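The Rice Is the Easy Part

I get asked about home robots at nearly every family dinner, and my answer has grown much more cheerful this year. 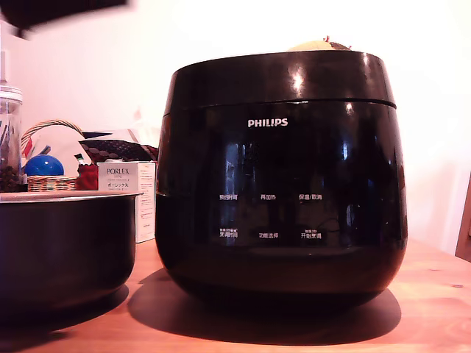
Can a robot cook a pot of rice in an ordinary kitchen yet?

Most of it, on a good day, if you let the thing work slowly and forgive some grains on the table. The cooking has been automatic for decades. What's new is that arms are starting to manage the bits on either side of it – measuring, rinsing, setting the pot in straight, pressing the right key, closing up.

I love this. I spent years reading about robots that did backflips and wondering when one would wash a cup. Now people are working on cups! And pots, and lids, and the wet rice that sticks to everything.

Rice is a wonderful test because it looks so dull. An inner pot has to drop into its housing level, and a shiny dark pot is hard for a camera to judge, all glare and reflections. Touch labels are worse in their way. A flat panel gives a finger nothing to feel, so the machine has to read it, and if the characters say 开始烹调 then it had better know that means start cooking. A person who can't read Chinese asks a neighbor once and remembers. I'd like the robot to do the same, and I think it will.

My friend Covadonga Arroyo is less patient. She runs the kitchen at Pososcombe, a lunch place that serves 200 people on a busy November day, and she wants to know why she should care about a machine that takes several minutes to move a pot. Fair question. She shouldn't buy one. Her cooks would be stepping around it by 11 in the morning.

But I keep thinking about Fidel Benítez, who has bad wrists and lives alone, and for whom a full pot is the worst object in the house. Slow is fine for him. He has all afternoon. What he needs is for it to be right nearly every time, and to stop and ask when it isn't sure. In a log I was shown of 300 attempts by one arm, the plain fumbles bothered me far less than the runs where it carried on happily with the pot tilted.

So that's where I'd put the effort – in noticing. Speed can come later, and folding shirts can too. Give me an arm that sees the pot is crooked, lifts it out and tries again, and I'll clear a spot on my own counter for it.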